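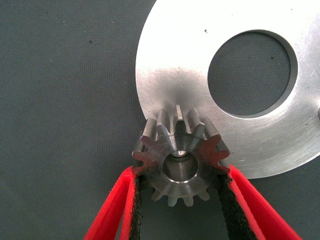 Red fingers, black grip pads and one small steel gear: the kind of fiddly job a robot arm has to sort out before anyone lets it near the dishes.

My dad ran a gearbox repair shop for most of my childhood, so I grew up sorting parts into ice cream tubs for pocket money. I was seven when I started and I was good at it, or at least I thought I was. Which is why, when the people at Lason invited me to come and watch their robot arm handle gears for a day, I said yes before I'd even looked up how to get there (two trains and a long walk past a tile warehouse, if you're wondering).

I'd gone in with the question everybody asks me the minute I mention I write about this stuff. When is one of these going to fold my washing? My sister asks it every Christmas. She has three boys in footy, so it's a fair question!

Theresia Haslinger, who looks after the gripping work at Lason, laughed when I put it to her. "Ask me about gears first," she said. "Gears are polite. They stay the same shape when you pick them up."

She's got a point, and it took me most of the morning to appreciate it. A gear is hard, it's the same size today as it was yesterday, and if you know where the middle is you know where everything else is. You'd think that would make it easy. But there's the matter of which bit you grab. Pinch it at the sides and you're closing on teeth, not on a nice flat wall, so it can roll a little as the grip tightens. Stand it on edge and it wants to tip. Bring it up against another metal part and a tiny error in the angle turns into a scrape. I did all of this at seven with sticky hands and never gave it a thought. 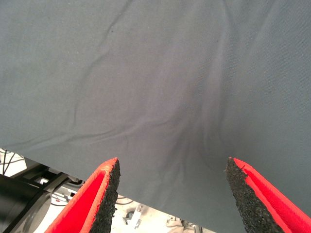

Cloth is where things get properly hard, and I spent a good chunk of the afternoon hearing about it from Gertraud Camenzind. She came to Lason from Naltard, a commercial laundry outfit, and she still talks about linen the way some people talk about difficult relatives. A sheet has no fixed shape, she told me. Tug one corner and the folds turn up somewhere else entirely. Grab too much and you've scrunched the lot, grab too little and it slides out, and the hem you were aiming for a second ago has wandered off underneath.

At Naltard they'd clocked their best hand folder at 298 pillowcases in a shift, plus everything else she had on the go. Gertraud reckons you could build a machine to beat that number tomorrow, so long as every pillowcase arrived flat, clean and facing the same way. Somebody's doona cover, inside out with a sock stuck in the corner, is another story. And that's my washing basket. That's everyone's washing basket, surely?

I asked what she'd count as ready. She thought for a bit and said she'd want it to handle a basket it had never met, in a room it had never been in, with the cat wandering through. By her reckoning the shop floor will get there years before the laundry does, because on a shop floor you can at least tell people to put things back where they found them. (She has clearly never met my dad.)

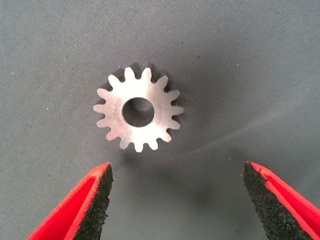 So back to the gears, where I could at least follow what was going on. Theresia's team had run 385 pick attempts through April, and she was happy to talk about them but wouldn't be drawn on a success rate until they'd gone through the lot. I liked her for that. I've sat through plenty of demos, including a very slick one from Bellamy a while back, where you get a big percentage on a screen and no clue what counted as a pass.

What she did tell me is where she'd put the thing to work first. Kitting, mostly, which is gathering up the right parts and laying them out for the person doing the assembly. It's dull, it's hard on your neck, and at Jandura, a small pump maker that's been talking to them, it eats the first hour of every morning. A slow arm doesn't matter much there if it can potter away overnight. Jandura's fitters apparently have one condition, and it's that they get to keep the radio.

I rang Dad on the way home and told him all of it. He wanted to know whether it could tell a worn tooth from a good one by feel, the way he used to, running his thumbnail around the rim. I'd forgotten to ask. Theresia wrote back on 7th May with the answer, which was "no, but please ask him to come in and show us." He's already picked out which shirt he's wearing.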